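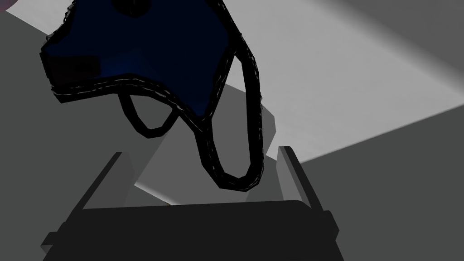 Render: Shiuli Begum / Weltura

Section 3. Putting up the doublet and getting the Pludach to tune it

By now you should have the Ondel mast out of its bag and all the sections wiped down, and the radio should be sitting somewhere out of the sun. If you skipped the bit on guying, please go back and read it. I'll wait!

I've written this section for one person working alone, which is how I do it most weekends. With two of you it goes a lot quicker, but everything happens in the same order.

What you need within reach

The doublet itself, wound on its two winders
The centre piece with the feeder already attached
The Pludach tuner and its earth lead
The short coax jumper (the one with the green tape, if yours came in the Weltura kit)
Two lengths of cord for the ends, plus a spare
Something to stand on if you're short like me

CAUTION: Look up before you do anything else. Overhead power lines are the one thing on a field that will kill you outright, and a mast at full height reaches further than you think when it falls over. If you can see a line that the mast or either leg of the wire could touch in any direction, move to another spot.

Raising the wire

1. Lay the mast on the ground with the base where you want it to end up. Only pull out the top section for now.

2. Clip the centre piece to the top section. The clip goes through the upper hole. The lower hole is for the strain relief, and I've hung it by that one more than once and had to bring the whole lot down again.

3. Walk each leg of the wire out in a straight line, unwinding as you go. Don't pull it off the end of the winder like cotton off a reel or you'll put a twist in every turn, and then you'll spend your afternoon undoing it.

4. Run the feeder back towards the base of the mast, off to one side. It's 300 ohm ribbon and it doesn't like being trodden on, coiled up or laid along wet grass for any distance.

5. Stand the mast up and extend it from the top section downwards, giving each joint a firm quarter twist as it comes out. Firm, mind, not brutal. Over-tightened joints are a misery to collapse on a cold evening.

6. Fix the guys, then walk out to each end and tie off the wire. Leave some sag in it. A doublet pulled bar tight will snap at the centre piece the first time the wind gets hold of the mast.

Note: The two legs don't have to be perfectly in line. I've had mine bent round a cricket pavilion and it still worked the whole of Europe on a Sunday morning. Try to keep the ends above head height though, both for the sake of the signal and for anybody walking a dog.

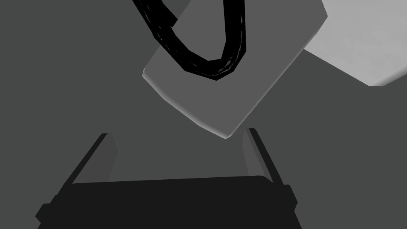 Open jaw, seen from just behind the base.

Connecting the Pludach

7. Switch the radio off. Properly off, at the supply.

8. Bring the feeder down to the tuner with a gentle curve in it and put one conductor on each of the two red posts. It doesn't matter which goes where. Keep the ribbon a hand's width clear of the mast if you can, and well clear of anything metal on the table.

9. Fit the earth lead to the wing nut at the back. Do this even if the radio seems happy without it, as you can get a nasty tingle off the case otherwise.

10. Connect the coax jumper from the radio to the socket marked TX. The one marked AUX goes nowhere on the early models, and on the later ones it's for the dummy load.

11. Set both big knobs to the middle and the band switch to whichever band you're starting on.

CAUTION: The Pludach is rated at 400 watts, and that's for speech or Morse. For the data modes, where the carrier is on solidly for long stretches, turn the power well down. And don't ever touch the red posts while transmitting, on any power at all. RF burns go deep and they take ages to heal.

Tuning up

12. Power up the radio and just listen. Turn the left knob slowly until the background noise peaks, then do the same with the right. This gets you most of the way there without sending anything, and I can't tell you how many people skip it.

13. Check the frequency is clear. Listen for a good while, then ask. Then ask again.

14. Set the radio to its lowest power and key up for a moment. Watch the meter and adjust the left knob for the smallest reflected reading.

15. Let go, give it a breather, then do the same with the right knob. Go back and forth between the two until the needle stops getting any lower. Each one shifts the other a bit, so don't expect to nail it in one go.

16. Write down both knob positions and the band in the back of your logbook. If you log with Dinsa there's a box for it under Station Notes, and it will bring the settings up by itself the next time you pick that band (I love this feature far more than is reasonable).

17. Bring the power up to where you want it and check the meter again.

Note: Settings you noted at home won't be right in the field, and settings from one field won't be quite right in the next. The ground is different, the height is different, the feeder hangs differently. Use them as a starting point.

If it won't tune

Reading never drops at all: check the coax jumper first, then the feeder at the centre piece. The ribbon breaks inside its insulation, where you can't see it, so give it a wiggle while somebody watches the meter.

Tunes on the high bands but not the low ones: you may be asking too much of the wire. Three spare metres of feeder will often shift things enough. Hang it in loose loops, don't coil it.

Reading jumps about in the wind: the feeder is flapping against the mast. A couple of pegs or foam spacers will sort it out.

Radio resets or the screen goes funny when you transmit: RF is getting back into the case. Check the earth lead, then move the tuner further from the radio.

Everything seems fine but no one comes back to you: might just be the band. Have a cup of tea and try another one.

One question I get every June, when people start planning trips: no, the Pludach will not do 137 kHz. You need a huge loading coil for that and a completely different way of going about things. Please don't try to force it, the capacitors won't thank you.

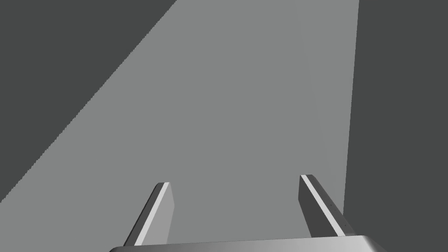 Shiuli Begum adds: I'd put the listening step in capitals. I used to go straight to keying up and hunting for the dip, and with two knobs to play with you can find a false one that looks lovely on the meter and gets very warm. Peak the noise first and you start close to the real one. I'd also mark the knob positions in pencil on a strip of masking tape along the front panel, as my logbook is always under something when I need it.

I've started using the tape trick myself and it's a good one. Change the tape every few trips or the glue goes hard and leaves a mess on the paint.

Taking it all down

18. Radio off, supply off, then disconnect the jumper and the feeder in that order.

19. Untie both ends of the wire before you touch the mast. If you collapse it with the ends still tied, the top section takes all the strain.

20. Lower the mast one section at a time from the bottom, with your fingers kept out of the joints. They drop quickly and they nip.

21. Wind each leg back on its winder in a figure of eight. Dry the feeder with an old towel as you go and leave it hanging up indoors overnight before it goes back in the bag.

Section 4 covers the battery box and how to connect Dinsa to your radio.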